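The day after Christmas is for leftovers and for finally typing up the things I've had sitting in my notes app since November. So, robots!

My friend Urszula Mazurek got me onto the list for an open day at a lab over in Finville. She'd been asking me for ages, and I kept picturing a lecture with a lot of slides. There was one slide. It had the wifi password on it. After that they just let us stand there and watch, and I had such a good time that I missed the bus I meant to catch and had to take the 419, which goes the long way through every parking lot in the county.

We were a group of 12, mostly grown-ups, plus a couple of kids who asked much better questions than I did. The woman running our session gave each setup a name (I think they're named after places people on the team grew up near, but I may have mixed that up). The one we spent the most time at was Plima, the two-armed one that works at a table. There was also Wihongi, which was getting new cables and wasn't taking visitors.

I didn't expect to like the look of the thing so much. The arms are white and smooth, very bathroom-fixture, and then you get down to the business end and it's all black linkages and little bolts. I must have stared at the wrist for five minutes straight.

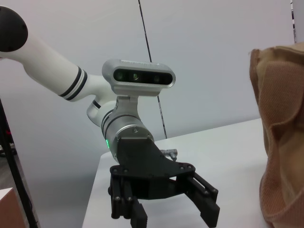 *One of Plima's arms, gripper open. The silver pill on top with the three lenses is the depth camera.*

The job that afternoon was bags. I'd been hoping for something flashier, maybe pouring a drink, and one of the kids said so out loud. But then our guide asked us all to think about how we open a bag at the store with one hand full, and I stood there miming it like a fool and couldn't explain what my own fingers were doing. Fabric is hard, she told us. A box is the same shape every time you look at it, and a bag is a different shape whenever somebody breathes on it. Handles are worse.

They'd tried all kinds, she said – paper, plastic, a mesh one that drove everybody up the wall. The canvas tote is the team favorite (it stands up by itself, bless it), and it has a zipper, so there's plenty to practice on.
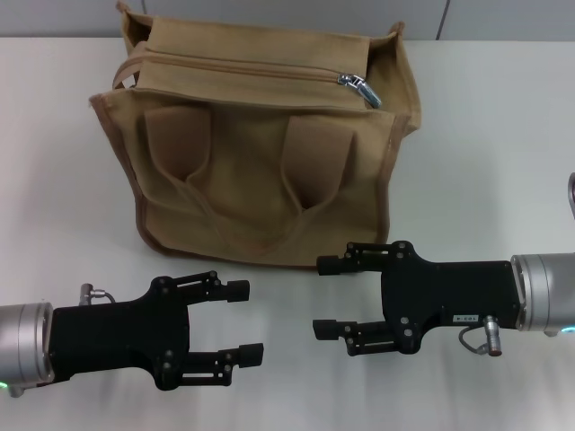
*Tote, meet grippers. I want that bag, by the way.*

What surprised me was how quiet the room got. You'd think people would chat, but once the arms started moving we all leaned in and held our breath, and when a fingertip caught a handle there was a noise from the group like somebody had sunk a long putt. Then the handle slipped and we all groaned. I have felt less during actual playoff games.

Afterward there was coffee and a plate of those Bustov wafers, and I asked whether I'd have one of these at home before I retire. She laughed and asked when I was retiring. I'm choosing to take that as a maybe.

Urszula says there'll be another open day in spring and that Wihongi should be back together by then. I've already said yes, and this time I'm checking the bus schedule first.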